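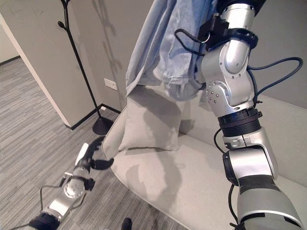 4.3 Clothes that are neither clean nor dirty

Figure 4. A light blue fabric garment, bunched and creased, its lower hem spread over a light gray throw pillow.

Most estimates of how often people wash their clothes assume that a garment is in one of two states. It is clean and put away, or it is dirty and waiting to be washed. We doubt that this assumption survives contact with an ordinary home. A garment such as the one in Figure 4 could be coded either way by a trained observer, and nothing about its folds or creases would settle the matter. Creasing is often used as a sign of wear in coding guides, but a shirt can be creased by a suitcase, a crowded closet or a cat.

The in-between category has been given several names, and Sabatier's "resting clothes" is the one most often borrowed. Yannick Sabatier proposed the term for garments that have been worn at least once and that their owner intends to wear again before washing. The idea is appealing and we used it ourselves in the pilot. We are less sure of it now. It depends on intention, and the intention is usually collected after the fact, from a person who is being asked by a stranger why there is a sweater on the couch. People in that position tend to say they were going to wear it again. Some of them were. The diary cannot tell us which.

Our own material does not escape this problem. The diaries were kept for 14 days by 502 households in the Samonte and Grudunia districts and produced 3,577 entries in which a garment was recorded outside a closet, drawer or hamper. Each entry gave the type of garment, the room, and what the person expected to do with it next. We had planned to follow each garment from one entry to the next and so work out the number of wears per wash. This proved possible for jeans and coats, of which most people own few, and close to hopeless for T-shirts and light shirts. "Blue shirt, bedroom" appears again and again in the same diary, and we have no means of knowing whether it is one shirt or four.

Earlier work has been bolder. The Toson panel reports a single figure for wears per wash across all upper-body clothing, and the figure has been carried into several water-use models without its limits. The panel asked people to recall a typical week. Typical weeks are a poor guide to laundry — they leave out the week when the machine was full of bedding, the week of the school trip, and the week when everybody was sick. They also invite people to report the habits they would like to have. Respondents in the Givis interviews, which used a similar question, described rules of striking firmness ("shirts once, sweaters three times") and then, later in the same interview, mentioned several garments that followed no rule at all.

It has been argued that such errors cancel out in a large enough sample. We see no reason to expect this. If tidier households both wash more and report more carefully, the error leans in one direction, and adding more households of the same kind will only make the wrong answer look steadier. Tests on our diaries are consistent with a lean of this sort, although the number of entries per household varies so much that we would not rest a strong claim on them.

Location has been offered as a way out. Clothes left on furniture are treated in some studies as resting, and clothes left on the floor as dirty. The rule is easy to apply, and two coders will usually agree on it, which may explain its popularity better than its accuracy does. In our diaries, floor garments were often marked "wear again," mainly in bedrooms that were short of chairs. Garments on beds and couches were marked "wash" often enough to trouble anyone using the rule without a check. Several had just come out of the dryer and had never been put away, a fourth condition that the coding scheme has no room for.

Season adds a further difficulty. The Samonte diaries were collected in June, and light clothing worn in warm weather is likely to be washed sooner than the same clothing worn in winter under a sweater. The Grudunia diaries were kept in a cooler part of the year. Differences between the two districts should therefore be read as differences between warm and cool weeks at least as much as between places, and we do not think the data allow the two to be pulled apart.

For the analysis in Section 5 we keep the resting category but treat it as a record of what people wrote down, with no claim about what they later did. Entries with no stated next use were left uncoded. A reviewer of an earlier draft suggested assigning them by room. For the reasons given above, we have not done so, and the totals in Table 6 do not add up to 100 percent as a result.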